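Podora Snack Labels

Version 2 of a small table of ingredient and nutrition text copied from the wrappers of snack bars sold in Stornden and Hladun.

Contents

bars.csv has 2,558 rows, one per product and flavor. Multipacks are listed once, under the single bar.
ingredients.csv splits the ingredient list into separate entries, in label order.
notes.txt records spelling fixes and units.

Columns in bars.csv

id, product_name, flavor, net_weight_g, energy_kcal, protein_g, sugar_g, fiber_g, allergens, label_language

Protein is given per bar. Where the wrapper only had a value per 100 g, we worked it out from the net weight and set the calc flag in notes.txt. Empty cells mean the value was missing from the label. They do not mean zero.

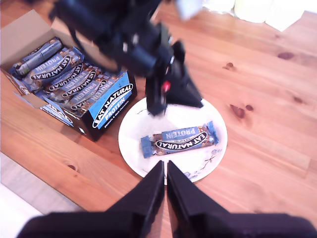

Ekua Dramani wrote in the issue tracker that sugar alcohols should not be folded into sugar_g, as version 1 did, and asked for a column of their own. They are now left out of sugar_g. The separate column is planned for the next release, and until then the values can be found in ingredients.csv where the label prints them.

Known gaps

Fiber is filled in for 1,413 rows. Allergen text is kept as printed, so "may contain" and "made in a facility with" both appear. Labels from Makotar stores were typed by hand in November and have not had a second check.

Use

Free to use and change with credit. Please don't use the allergens column to decide what is safe to eat. Recipes change, and the wrapper in your hand is newer than this file.

Corrections go in the issue tracker with the row id and the label text.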